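Drucken | Als E-Mail versenden

Kategorie: Handbuch Vamholm > Anlernen per Fernsteuerung

4.2 Ablage in den Korb vorführen

1. Arm in Parkstellung fahren, Fernsteuerung einschalten.
2. Korb und Gegenstand mit deutlichem Abstand auf den Tisch legen.
3. Aufnahme starten. Greifen, anheben, über dem Korb absenken, loslassen.
4. Aufnahme erst beenden, wenn der Arm wieder parkt.

Hinweis: Das Datenblatt verspricht eine brauchbare Ablage nach 96 Vorführungen. Bei uns waren es 700, und auch danach griff der Arm gern daneben, sobald der Korb gedreht stand.
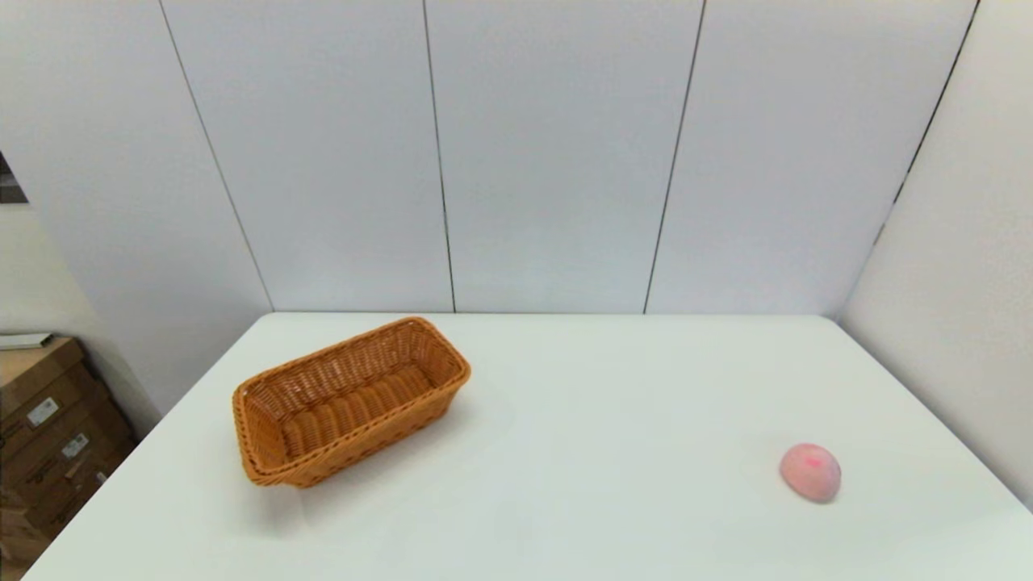 Abb. 2: Ausgangslage mit leerem Korb (links) und pfirsichfarbenem, rundlichem Gegenstand (rechts)

5. Vor jedem Durchgang die Lage des Korbs ändern. Wer ihn stehen lässt, bringt dem System vermutlich nur eine Stelle auf dem Tisch bei.
6. Misslungene Durchgänge löschen. Die automatische Bewertung durch Tonance erkennt sie nach unserer Erfahrung nicht zuverlässig.

Vorsicht: Beim Umbauen von Hand muss der Arm gesperrt sein. Auf die Anzeige »Bereit« allein nicht verlassen.

Bearbeitung: Amirul Latuheru, Stand Mai

Verwandte Abschnitte
- Fernsteuerung Kornar koppeln
- Führen von Hand: Grenzen
- Datensätze nach Rashti exportieren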